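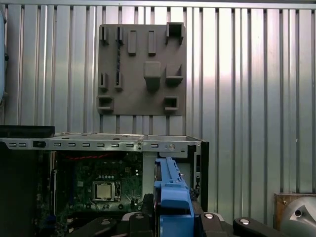

2 min read

FLASTSTEAD, October 29, 2026 - Mikimholm, the community repair workshop on the edge of Flaststead, is opening its computer bench to the public this winter, and everyone with a tired old desktop sitting in a closet is warmly invited to bring it along and open it up with a bit of company.

The bench has been a long time in the making. It started in February, when the workshop asked its members what they would most like to learn, and 257 of them took the trouble to write back. A great many wanted to know what goes on inside the computer they have been using for years, and quite a few admitted they had never taken the side off one.

Visitors will work with the case lying on its side and the inside facing up, which makes it a good deal easier to see what you are doing. On the corrugated metal wall behind hangs a flat gray tool board, with a mix of narrow slots, blocks and open boxes in the same gray, and a long twisted drill bit hanging down from one of the slots. The holders come from Usum, a small maker of workshop storage, which has given Mikimholm 100 of them to share out among its benches.

"People tend to come in a little nervous, and I was just the same my first time," said Seul-gi Yoon, who runs the computer bench. "So we begin with the screws. We look at which ones are silver and which ones are brass-colored, we put them somewhere safe, and by then most folks have forgotten they were worried at all!"

Sessions last two hours and are meant for complete beginners, though anyone who knows their way around a case is welcome too. Participants can clean out dust, add memory, swap a drive, or simply have a good look and put everything back together again. Parts are not included, but the Shokri fund, which supports hands-on learning in the area, has set aside enough money to cover the fee for 300 places.

"We had a waiting list before we had a table," said Poppy Sugden, program manager at Mikimholm. "I would love to see 1,000 people through the door by the end of next year, and if they bring their neighbors - and their neighbors' computers - so much the better."

Places can be booked at the Mikimholm front desk or by phone during opening hours. Please back up anything you care about before you come, and leave the monitor at home.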